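About Vernusum

Skip to: What we do | What we won't do | Prices | Visiting

Most pages like this one begin with a passion. Ours began with a desk that could not be used. Dalal Dabbas had rented two rooms in Akcombe for a bookkeeping business and, by the end of the first January, was doing the books on her knees in the car. The desk was under the paper. She bought trays, then a label maker, then a set of drawers to hold the trays. None of it helped much, and she has been suspicious of storage products ever since.

Vernusum clears and resets work surfaces: desks, workshop benches, reception counters, craft room tables, the long table in the staff room that has become a shelf. We don't do lofts and we don't do whole houses. There are firms that will, and some of them are good.

We should say what we don't believe. We don't believe a tidy desk makes anybody cleverer. We have read the articles claiming it does, and we have read the ones claiming the opposite, and they seem to be written by the same sort of person. We don't believe in matching boxes. We are doubtful about colour coding unless one person is in charge of it and that person never goes on holiday. As for the idea that you should hold each stapler and ask how you feel about it, you are welcome to, but we charge by the hour.

What we do think is fairly dull. A table is for working on. If things live on it, the work moves somewhere worse, usually the floor or the kitchen. So we take everything off, all of it, including the lamp and the plant, and then we make each thing argue for its place before it goes back.

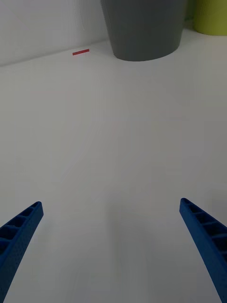

Clients tend to dislike this stage. A plain white top, bare but for two containers and a small red strip towards the back, looks unfriendly, a bit like a waiting room, and the urge to put a pot of pens down is very strong. We ask people to leave it for a day. Some don't manage it, and we can't say it has done them any lasting harm. Others find that they wanted far less back than they had told us on the phone.

We have now done 529 surfaces. We went back to 91 of them a year later, unpaid, to see how they were getting on. A good many had filled up again. We mention it as you won't find that sort of thing on other people's websites, and you should probably ask them why. The ones that stayed clear mostly belonged to people who had somewhere close by to put the post. That is the nearest thing we have to a method.

There was once a proper method. It was called the Gestilberg plan, it had 9 steps and a printed booklet, and we paid for a course to learn it. We still have the booklet. It is on a desk.

Prices

A single desk is one visit. A workshop bench is usually two, and we'll tell you beforehand if we think it will be more. We take no commission on furniture or storage, and if you ask us which drawers to buy we will first ask what is wrong with the ones you've got.

Visiting

We are above the Fakhoury bakery in Akcombe, up the side stairs. Ring first, as we are often out - and please don't bring us samples of desk organisers.

Page last checked: Monday, May 22, 2023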